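Ticket: Live scores stuck at the toss, Ralamora Premier Cup pages
Product: Horkex Scoreboard
Status: Solved
Opened: December 6, 2023

Original report

Hi team! First of all, I love the new match pages. Our cricket club runs the fan site for the Vasilakis side and the ball-by-ball feed has been a joy all season. Now the snag. Since this morning every Ralamora Premier Cup fixture stays on "Toss completed" long after play has begun. Squads load, the venue loads, the umpires load, but the score sits at 0/0. Over 155 people were on our page for the opening match and all of them got the toss and nothing else.

What I tried before writing:
- Hard refresh in two browsers
- Signing out and back in
- Swapping the widget for the plain scorecard link
- Loading the page on my phone off the club network

Same result each time. League matches from June still open perfectly, with every wicket where it should be. My test post with the widget in it is live if you want to poke at it.

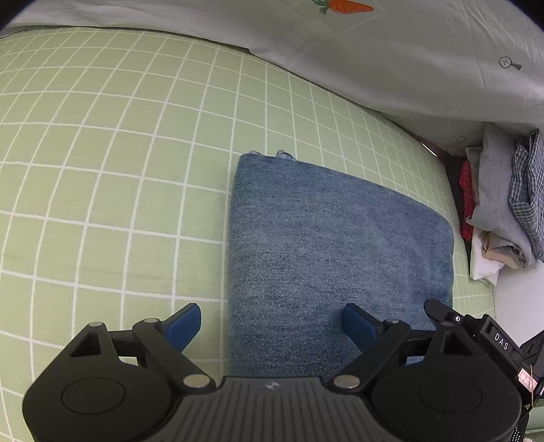
Folded denim on the green grid sheet.

Reply from support

Thanks for such a thorough report, it saved us a lot of digging! We can see the same thing on our side. The feed is arriving, so your site is fine. The trouble seems to be with how the widget reads the squad list. Could you tell us if any overseas players were added late?

Reply from reporter

Yes! Lekar brought in 5 replacements for the remaining matches, and Vasilakis registered two. I entered all 7 by hand last night. Would that do it?

Reply from support

That would do it — great catch. Players entered by hand have no feed ID, and the widget waits for one before it shows the first ball. Please try the steps below.

Step 1. Open Squads, choose the tournament, and filter by "Added manually."

Step 2. Select each player and press Match to feed. Pick the entry with the right team beside it, as several players appear under older clubs too.

Step 3. Save, then republish your test post. Leave the body text alone and only replace the widget code.
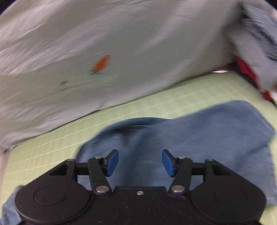
Step 4. Clear the page cache and open a match that is under way. The score should appear within a minute.

Reply from reporter

It works! I matched everyone, cleared the cache and the Lekar innings popped up at 84 for 2, with the full commentary filled in behind it. I may have cheered louder than I did for the wickets. One tiny leftover: one of the replacements shows up twice in the batting list, once with a blank average.

Reply from support

Wonderful news! The double entry is the old manual record. Delete the one with the blank average and keep the other — the scorecard will follow. We've also asked for a warning on the squad form when a player has no feed ID. Marking this one solved, and enjoy the rest of the cup!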